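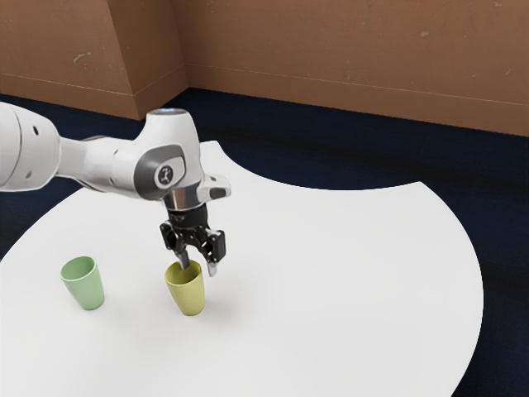

Skillel Converter FAQ. Quick answers, mostly from the support inbox. Skillel turns video files from one format into another – MKV, AVI, MOV, WMV and so on into MP4, or pulls the sound out as MP3. Rendered clips are fine too. A white robotic arm over a white tabletop, like the one at the top, has big flat pale areas, so pick the High preset or you may get banding in the whites.

Which version do I need?
Free one does files up to 200 MB, no watermark. Bigger than that, get Plus.

Does it run on Mac?
Yes. Windows too. No Linux build yet, Demetrio Paredes is working on it, no date.

My converted file has no sound.
Usualy the audio track is in a codec your player can't read. Open Settings, Audio, choose AAC, convert again. Still silent? Check that the right track is ticked, some MKVs have 2 or more.

Picture and sound drift apart after a while.
Variable frame rate. Phone and screen recordings mostly. Tick "Constant frame rate" before you hit Start.

Can I convert a whole folder?
Plus only. Drag the folder in. Runs up to 4 files at once, fewer on an old laptop.

What about subtitles?
SRT and ASS. Burn them in or keep as a separate track. Old TVs – burn them in.

Does it open files from the Godano recorder?
Yes, from the March update on. Before that you had to rename them by hand.

Where did my output go?
Same folder as the original unless you changed it. Look for the file with _new on the end.

How do I move my license to a new computer?
Deactivate on the old one first (Help, License). Old one dead? Write to Maite Iglesias at support with your order number and she'll reset it.

Refunds?
Within 31 days, Plus only. Include teh order number please.

Last updated 15 Jul 2025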